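4. 運用規則の策定と改訂

4.1 規則が増える仕組み

研究室の安全規則は、放っておくと増える。減ったという報告を筆者らは寡聞にして知らない。把持データ収集セルの運用を始めた当初、規則はA4用紙一枚に収まっており、しかもその三分の一は余白であった。翌年の8月に数え直したところ、条文は枝番を含めて相当な分量に達し、互いに矛盾する組が複数見つかった。たとえば旧第4条は「作業者は動作中のアームから目を離してはならない」と定め、旧第11条は「動作中は記録端末の表示を常時確認すること」と定めていた。両方を守るには目が四つ要る。実際には全員がどちらか一方を破っており、どちらを破るかは各人の性格に委ねられていた。

本節では、この規則群を整理し直した過程と、その結果として残った条文の根拠を述べる。対象は、混載された日用品や玩具をビンから取り出す作業を繰り返す、固定設置型アーム一台のセルである。規則の整理にあたっては、産業用ロボットの安全に関する一般的な考え方、すなわち危険源の同定、リスクの見積り、低減方策の順に検討する手順を踏襲した。ただし、製造現場を念頭に置いた手順をそのまま持ち込むと、研究室では妙なことが起きる。製造現場ではセルの構成は滅多に変わらないが、研究室では論文の締切が近づくにつれて毎晩のように変わる。リスクアセスメントの書類が乾く前に、対象の方が別物になっているのである。

4.2 逸脱記録の分析

改訂の出発点として、運用日誌に残る逸脱の記述を読み直した。対象とした試行セッションは2,462件で、うち753件に何らかの逸脱が記載されていた。この数字は一見深刻だが、内訳の大半は記入漏れに関する記入であり、「昨日の点検欄が空欄であったことをここに記す」という類のものである。規則を守らせるための書式が、逸脱の最大の供給源になっていたことになる。

書式に由来するものを除くと、残る逸脱は五つの型に分かれた。(a) 治具の固定状態を確認しないままの再開、(b) 可動域内への工具または物品の置き忘れ、(c) ケーブルの引き回しの無断変更、(d) 教示操作盤の置き場所の不統一、(e) 対象物の入れ替えに関する記録の欠落である。分類は筆頭著者とRizwan Ansariが独立に行い、食い違った記述については両者の協議で決めた。協議が最も長引いたのは、「いつもの場所に置いた」という記述を(d)に含めるべきか否かであった。いつもの場所がどこであるかについて、日誌の記入者の間に合意がなかったためである。 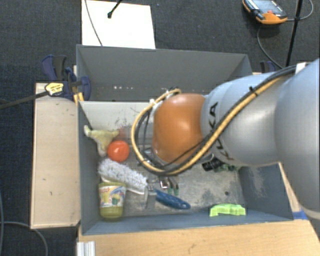
図3 データ収集セルの作業領域。把持対象を入れたビンとロボットアーム。

型(c)は件数こそ少ないものの、見積りでは最も高いリスク区分に入った。アームの外側に沿わせたケーブル束は、手首関節の姿勢によって張力も曲がり方も変わる。ある姿勢で十分に見えた余長が、別の姿勢では足りない。にもかかわらず旧規則には「ケーブルは適切に取り回すこと」としか書かれていなかった。「適切に」という語は旧規則全体に頻出し、その定義はどの条にもない。起草者に意図を尋ねたところ、適切に解釈してほしいとの回答を得た。

改訂版では「適切に」の使用を禁じ、代わりに確認動作を定めた。結束や固定の位置を変えた場合は、手首の各軸を使用範囲の両端まで低速で動かし、束が関節部に挟まれず、継手が引かれないことを目視で確かめる。これを変更者本人ともう一名が行い、両名が署名する。署名欄を増やすことには異論もあった。4.2節冒頭の教訓に照らせばもっともな異論である。そこで、点検欄の総数に上限を設け、欄を一つ足すときには既存の欄を一つ消すことにした。この制限は、改訂版の中で最も不評であり、最も効いている。

4.3 固定と境界

型(a)については、何をもって「固定されている」とみなすかが問題であった。クランプは、締めた本人にとっては常に締まっている。旧規則の確認欄が「はい」で埋め尽くされていたのは、意欲の問題というより設問の問題である。改訂版では、ビンの縁を手で押し、台に対する位置ずれの有無を記入させる。問いを状態から動作に置き換えただけであるが、この変更後、空欄はむしろ少し増えた。押していない者が「はい」と書きにくくなったものと筆者らは解釈している。

境界の表示にも同様の事情がある。床や台に貼ったテープは、貼った週には境界として、翌月には模様として認識される。改訂にあたり、意味を説明できる者がいないテープはすべて剥がすことを原則とした。残すものには、色と意味の対応を一覧にした紙をセルの入口に掲げる。剥がす作業には半日を要し、説明を求められて初めて思い出されたテープが数本あった。思い出された意味のうち二つは互いに矛盾していたので、こちらも剥がした。

4.4 操作盤の定位置

型(d)に対する提案は、研究室内で最も議論を呼んだ。案は二つあった。一つは操作盤を専用のフックに掛ける案、もう一つは操作者が常に手に持つ案である。前者は置き場所が定まる代わりに、緊急時にフックまで歩く必要がある。後者は到達時間の点で優れるが、片手で対象物を並べ替える作業と両立しない。Atif Mughalは、議論が進まないのは両案とも誰も試していないからだと指摘し、各案を一定期間ずつ試用することになった。

試用の結果、採用したのは折衷案である。自動運転中は操作者が手に持ち、停止中は停止を確認したうえで定位置に戻す。床は定位置として認めない。床を定位置にすべきだという意見も出た。落としても壊れないという理由であった。論理としては隙がないものの、踏まれる危険とケーブルにつまずく危険が残るため、採らなかった。

なお、操作盤の非常停止ボタンは固定設置の非常停止装置の代替とはみなさない。当然のことであるが、旧規則には書かれていなかった。当然のことほど書かれず、書かれないことほど後から当然でなくなる。条文化にあたっては、装置の作動確認を始業時に行うこと、確認で停止しなかった場合は原因が判明するまで運転を再開しないことを併記した。後者についても、念のためと言って書き加えたところ、複数の室員が条文を見て黙った。

4.5 対象物の管理

型(b)と型(e)は、いずれもビンの中身に関わる。把持対象には軟らかいもの、滑りやすいもの、形の定まらないものを意図的に混ぜているので、異物が一つ紛れても外見では判別しがたい。運用日誌には、対象物として登録のない六角レンチが把持成功例として計上された記録がある。成功率には貢献したが、統計としては不名誉な貢献である。

改訂版では、対象物の登録簿を作り、セッションの開始時と終了時にビンの中身を照合する。登録のないものが見つかった場合、当該セッションのデータには印を付け、解析からの除外は後で別の者が判断する。その場で取り除いて済ませることは認めない。さらに、ビンに手を入れる作業は、アームが停止し、駆動電源が遮断されていることを確認してから行う。対象物が一つ倒れただけなので手早く直したい、という誘惑は強い。手早く直す動作こそ、日誌を読む限り最も記録に残りにくい動作であり、4.2節の件数には反映されていないと考えるべきである。

破損した対象物の扱いも定めた。割れた樹脂片や外れた部品は把持部の指に噛み込むおそれがあるため、破損を認めたものは直ちに登録簿から外す。愛着による例外は認めない。この一文は初稿になく、査読にあたる内部回覧の段階で追加された。

4.6 効果と限界

改訂版の運用開始後、同じ基準で780件のセッションを調べた。書式に由来する逸脱は大きく減ったが、これは点検欄を減らしたのだから当たり前である。型(a)と型(d)の記述も減少した。型(b)と型(e)は増えており、照合の導入によって見つかるようになった分と、実際に増えた分とを、手元の記録から切り分けることはできない。型(c)は件数が少なく、増減を論じるに足りない。

また、評価に用いた日誌は、規則に従うべき当人が書いたものである。逸脱を記入する者は比較的規則に忠実な者であり、真に規則を読んでいない者の逸脱は日誌に現れない。第三者による観察を加えることも検討したが、観察者がセルの脇に立つための規則がまだなく、その起草は次回の改訂に持ち越した。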